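Mevmont's furniture repair grants fall short of the promise, records show

4 November 2025

MEVMONT - When the city launched its Keep It Home program in May, the pitch was simple. Residents would bring in worn tables, chairs and dressers, a local shop would fix them, and the landfill would get a break. City Hall said the program would save 2,000 pieces of furniture in its first year.

A progress report released this week puts the number at 1,836 already, which sounds like a runaway success until you read the footnotes.

The total counts every item for which a resident filled out an online form. It does not say how many were repaired, how many were turned down, or how many ended up at the curb anyway. Asked for those figures, program manager Annelore Bauerfeind said the city was "still working through the data" and that a form showed "a clear intent to repair."

Gadisa Weldu, who runs the Goderov repair shop on the east side, is one of eight contractors on the city's list. He said he has been paid for 15 jobs.

"They were good jobs and they paid on time, so I have no complaint there," Weldu said. "But if there are hundreds of tables out there waiting for me, I would like somebody to tell me where they are."

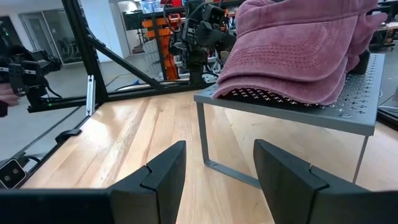 A light wooden tabletop in butcher-block style. Tables are among the items covered by the grants.

The rules may be part of the trouble. Upholstery is not covered. Neither is anything the city considers "built in," a term the report uses four times and never defines. Applicants must also get a written estimate before they apply, and most shops charge for one.

Tirta Lau said she paid for an estimate on a kitchen table in May and then waited all summer for an answer. She got a letter telling her that her request had been "logged."

"I sanded it myself in the end," Lau said. "I suppose I'm one of their success stories."

Council member Anselmo Guzmán, who voted for the program, defended it and said any new service needs time to find its feet. He could not say how much of the budget had gone to repairs and how much to Pumis, the outside firm hired to build the website and run the ad campaign. The report gives only a single combined sum.

Bauerfeind said a fuller breakdown would come with the annual review. The council is expected to vote on a second year of funding before that review is finished.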